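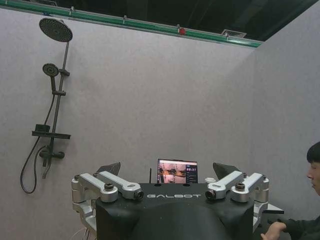
One bag

The bus to Skisdale went at 3 and it was already gone one. I had the door code written on my hand - 1788 - and half of it had sweated off on the stairs. Flat 12. Top of the building, of course.

My brother was sitting down when I got in. Sitting down! Black chair, laptop open, shirt on a hanger across his knees like a cat he didn't want to disturb.

"You said you'd be packed."

"I'm deciding."

"Deciding what?"

He held on to the hanger. Didn't look round. It was the Grellen shirt, the one from the night at the Sepúlveda hall, when we'd missed the last train and walked home along the canal eating chips out of the paper. I was fifteen. Mum had been up all night. She didn't yell, she just put the kettle on, and that was worse.

"It doesn't fit you," I said.

"It never fit me. I got it off the guy on the door. It was the only one left."

"So leave it."

"Yeah," he said. And kept holding it. 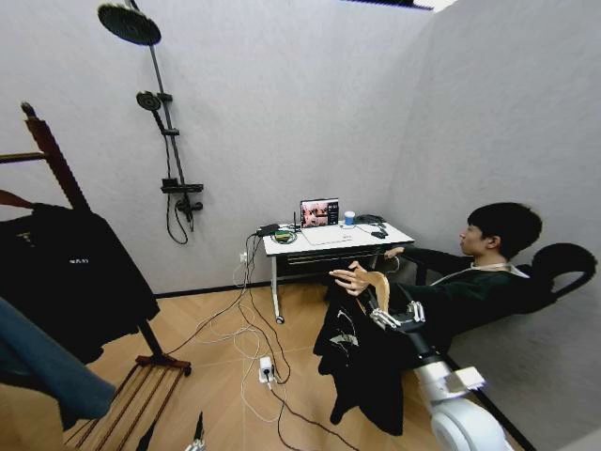 What you take to Grimanura

It's cold up there. That was all either of us knew. Cold, and the job came with a bunk and a locker, and the locker was small. He'd had a letter. One bag, it said, underlined, and then a list of things they wouldn't let you bring, and it was mostly things he liked.

Bus to Skisdale, then the boat, then somebody with a ute. More than 200 kilometres just for the first part. He'd read it out to me over the phone in November as if it was a holiday.

I started on the socks. Somebody had to. Rolled them, stuffed them in the boots, boots in the bottom. Toothbrush. Charger. The tin with the birth certificate and the other papers. He got up and sat down agian. He said did I want the kettle, I said I've got a kettle. He said did I want the good pan then.

"I want you to pick a jumper."

"Which one's warm?"

"You're a grown man. Which one's warm."

He laughed at that, first time all day. Then he went quiet and I could hear the people downstairs arguing over a parking spot, and a bus going past, not ours, but I checked the time anyway. Quarter to two.

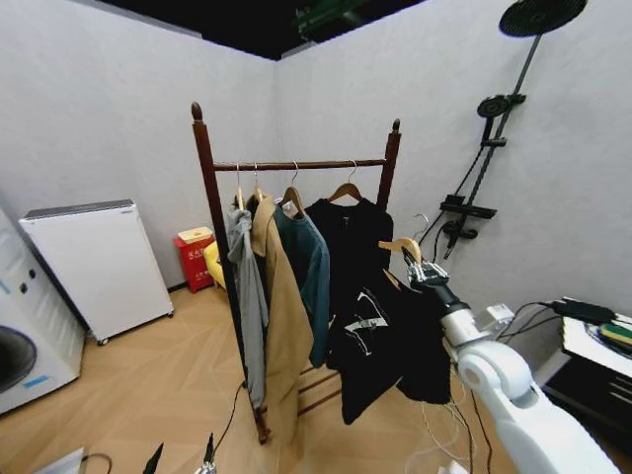 Dad's coat had been to more places than any of us. He wore it to weddings and to the tip. He wore it in the hospital car park in the rain, and afterwards nobody wanted to be the one to take it off the hook in the hall, so my brother took it, and carried it through every flat he'd had since. It hung with the rest of them now on the dark wooden rack, long and camel coloured, down past everything else, next to the grey hoodie he slept in when he was sick. I put my hand flat on the back of it. Stupid. It's a coat.

"That one," he said.

"It'll take up the whole bag."

"I'll wear it."

"On a boat? You'll look like a detective."

"I'll look like Dad."

I couldn't say anything to that so I did the zip on the side pocket, and undid it, and did it again.

Ten past two

We went fast after that. Hoodie in. Black sweatshirt in. The teal top he said I could have and I said it was a horrible colour and put it in my own bag. Passport, where's the passport, in the boot, why is it in the boot. I shouted at him. He shouted back. We found the key under the letter.

He had the coat on by then. Sleeves a bit short. He'd gotten taller than Dad at some point and I hadn't noticed, or I had and hadn't done the sum.

On the stairs he stopped. "The shirt."

"You left it. You decided."

"I know. I'm just saying. It's up there."

I looked at my hand. I could still read the one and the seven, and the rest was only smudge, but I new it by heart by then.

"Hold the taxi," I said, and went back up.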